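## Kitchen jobs by remote hand: a few things worth knowing

After a good many afternoons at the controls, showing our two arms how to tidy a kitchen table, I've collected a little heap of tips, and Mbali Fourie has been nagging me (kindly!) to write them down for the new people starting in June. They're in no great order. Make yourself a cup of tea first.

**Before you start**

- Put down a mat. Plates slide about on a bare table far more than you'd think, and a mat gives you a bit of forgiveness when you set one down crookedly.
- Hang your mugs with the handles where the fingers can get at them.
- Practise with one arm until you're bored, then with the other until you're bored, and only then both together.
- Take your rings off. They click on the hand controls and it drives everyone potty.

**Fruit**

Apples are lovely to learn on, being sturdy and a nice size, but they do roll. Come straight down from above, open wider than feels necessary, and pause a moment before you close. That little pause is worth having in the recording too, as the arm picks up your habits along with your movements, the good ones and the dreadful ones alike. I used to wiggle before every grasp, and after 199 recordings of me wiggling we had an arm that wiggled beautifully.

**Plates in a rack**

Pinch the top rim, as near the middle as you can manage, and lift straight up until the plate is well clear of the slats before you go anywhere sideways. If it starts to swing, stop and let it settle. 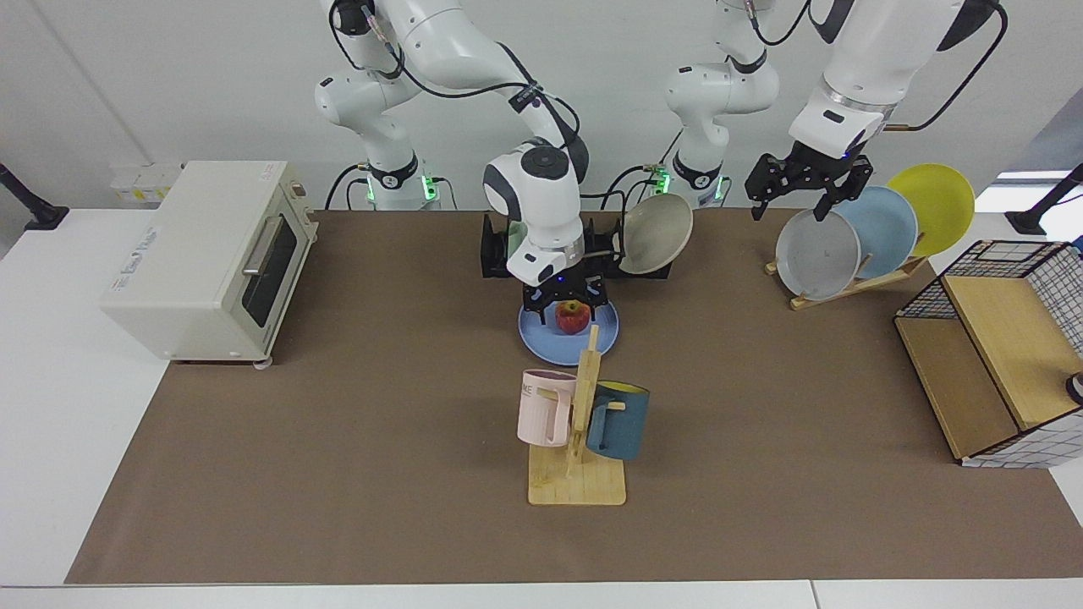 How many times do you have to show it the same job?

It depends on the job, but we stop and try it out after 100 good goes, and most things with plates have wanted a fair few more. Our longest, putting a whole rack away, took 456.

**Mixing things up**

Move things between goes, even if only by a hand's width. Swap the plates round in the rack, turn the mugs, put the apple somewhere awkward. Pei-shan Siu keeps a saucer of folded paper slips and draws one each time, which I thought was fussy until I caught myself putting everything back in the same spot all morning.

**When it goes wrong**

Don't bin a fumble straight away. If you dropped the apple and picked it up again calmly, keep it and mark it as a recovery. If you swore and flapped, delete it and have a biscuit. And do stop when your shoulders ache, as your last half hour will only need doing again!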